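12/3/21
Notebook, kitchen cell planning

Spent the morning going back over what we need to buy before the bench arm arrives, using the sim kitchen to check the list against. Budget line is still the January one. Nothing has been added to it.

Gripper first. The Pakstead quote is for the two-finger unit with fingers and cable, 1224 before VAT. The Seppälä one comes in lower but has the mounting plate and the cable as extras, and once those go in there is very little between them. Delivery is 30 days from Pakstead. Seppälä haven't given a date. I've asked again.

Wrist camera: we still haven't priced the bracket. Looked at the close view over the worktop to see how much of it the gripper takes up.

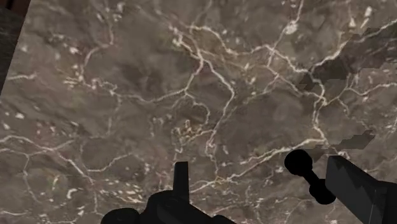

Close view over the marble, gripper parts along the bottom and right. Blocky patches in the texture at upper right and on the right side.

The gripper blocks more of the lower part than I'd like. Before ordering a bracket, try a higher mount in sim. Costs us an afternoon and no money. The stepped patches want sorting too, but that is a texture job and goes on the Ploletine list, not this one.

Worktop. Real marble is out on price. Rindis do a printed laminate in a stone pattern and will cut to size, so ask for a sample and check the glare under the lab lights. If it's bad, go plain matt and change the sim to suit.

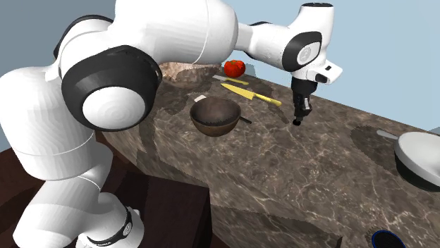
Props are the cheap end of it. Frying pan, two knives, wooden bowl, small dark bowl with a handle if we can find one, and a plastic tomato so we aren't buying fresh ones every week. Blunt the knives before they go anywhere near the cell. Put 11 down under consumables for spare fingertip pads, same as last order.

Still missing from the sheet:
- stand for the arm, height to match the sim base
- e-stop on a longer lead
- second power strip
- carriage on the worktop

Order the gripper first, it has the longest wait. Worktop can follow once the sample is in. Check whether the Pakstead price holds past the end of the month.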